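Seit September läuft bei uns im Lager von Laur die zweiarmige Zelle am Packplatz 11. Ich arbeite dort seit Jahren in der Kommissionierung und schreibe mal auf, was sich geändert hat. 1/9

Vorher standen an dem Platz zwei Leute pro Schicht. Dosen aus der Kiste, in die Schale, Schale weiter. Fast 900 Stück pro Schicht, immer dieselbe Drehung im Handgelenk. Baiba Lapiņa hat das am längsten gemacht und trägt bis heute eine Bandage. 2/9

Jetzt steht dort eine Person und betreut die Zelle. Der andere Kollege, Yakubu Okeke, ist in den Wareneingang gewechselt. Entlassen wurde niemand. Zwei befristete Verträge sind allerdings ausgelaufen und nicht verlängert worden. Das gehört auch dazu. 3/9

Neue Abläufe werden erst in der Simulation gebaut. Das macht Matěj Kubíček von Cullis, und wir vom Packplatz sitzen dabei. Ein Arm hält den blauen Zylinder, der andere steht mit offenem Greifer über der blauen Schale. 4/9

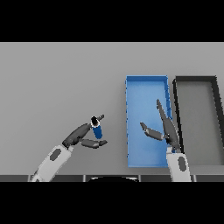 Muss man programmieren können, um an so einem Platz zu arbeiten?
Für den Alltag reicht die Einweisung: Störung quittieren, Greifer reinigen, Ablauf neu starten. An den Code geht bei uns nur Cullis. 5/9

In der Simulation fehlt natürlich einiges. Verbeulte Dosen, Etiketten, die sich lösen, Folie in der Kiste. Solche Sachen haben wir Matěj auf einer Liste mitgegeben, am Ende waren es 44 Punkte. Ein Teil davon ist noch offen. 6/9

Was mich stört: Die Pausen waren früher am Band geregelt, man hat sich abgelöst. Wer jetzt allein an der Zelle steht, muss jemanden anfunken, und der hat oft gerade selbst zu tun. Sarmīte Kazlauskienė vom Betriebsrat verhandelt dazu. 7/9

Was besser ist: Die Frühschicht ist ruhiger und ich komme ohne Rückenschmerzen nach Hause. Die Einweisung zählt als Arbeitszeit. Beim Lohn gibt es 100 Euro Zulage im Monat für alle, die die Zelle bedienen dürfen. Baiba hätte lieber eine höhere Eingruppierung, ich auch. 8/9

Als Nächstes soll Packplatz 12 umgestellt werden. Darius Ots hat zugesagt, dass wir den Aufbau vorher sehen und Änderungen vorschlagen können. Der Termin dafür steht noch nicht. 9/9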